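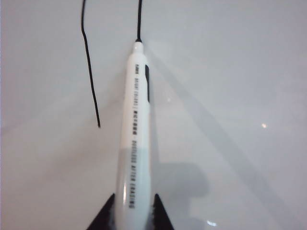 Pen in the gripper, small print down the barrel

Flernum Forums > General chat > Can a machine do the chores yet?

mopandbucket
Joined: June 2025
Right, I've been going round in circles with my brother-in-law over this so I'm bringing it here. He reckons we'll all have an arm on a trolley doing the washing up by Christmas. I work on the shop floor at Trenddale and I can't get a machine to fold a cardboard box without me standing next to it! We've got a job board by the packing bench, and if something could just write the orders up and wipe them off again at the end of the shift I'd be over the moon. It's a dull little job and it still feels miles off to me. Am I being a misery?

teasel_21
A bit, yes! Holding a pen is harder than it looks. You've got to grip it hard enough that it doesn't slide and then push on the board without squashing the nib. My youngest took ages to learn that and she's got proper fingers.

gritbin
Sorry but no. It's writing on a whiteboard. Put a screen up. I don't see why anybody wants an arm copying what a person does when the job could be done another way. We had a screen put in at our place, £3685 with the fitting, and it's been fine.

mopandbucket
£3685! They won't even buy us a new kettle. And a screen won't sweep up or put the tape guns back, will it? I'd want one thing that has a go at everything.

teasel_21
That's the bit gritbin always skips. A screen does one job.
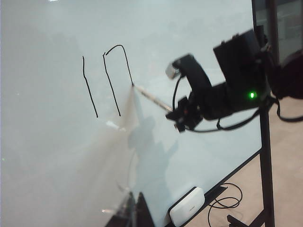
Drawing on the whiteboard, eraser down in the tray

gritbin
One upright line and most of an arch. I could do you a shopping list in that time.

lowerpaddock
You don't know what time it took, it's a photo. I think the line's decent! A bit wavery, but so is mine, and I've seen what our foreman calls a seven. What I'd like to see is it swapping over to that eraser, putting the pen down somewhere sensible and picking the other thing up, then wiping the bit you want gone and leaving the rest. To my mind that's the chore. Drawing a line is the easy half.

mopandbucket
Yes!! The wiping off is what I hate. More than 100 job numbers by Friday and half of them have been left up so long you have to really scrub.

gritbin
Get better pens.

hobnob_tin
Can I bring it back to the house for a minute? I've got a Poulain floor cleaner and it's brilliant as long as there are no socks, cables, cat, or rug with a fringe. So I tidy up first, then it does the floor, then I unpick whatever it's eaten. I've had it since December and I'd still not part with it, but I do about half the work.

teasel_21
Same here with the Fisa one. Mine lives under the sideboard sulking.

lowerpaddock
I'd put it at 8 years before I'd trust anything with my plates. Shop floor sooner, as long as the stuff stays where it's put.

mopandbucket
Stays where it's put?? You've not met our night shift.

gritbin
Eight years is generous. I'll stick with the screen.

hobnob_tin
Does anyone know if you can still get brushes for the older Poulain? Mine's gone bald on one side.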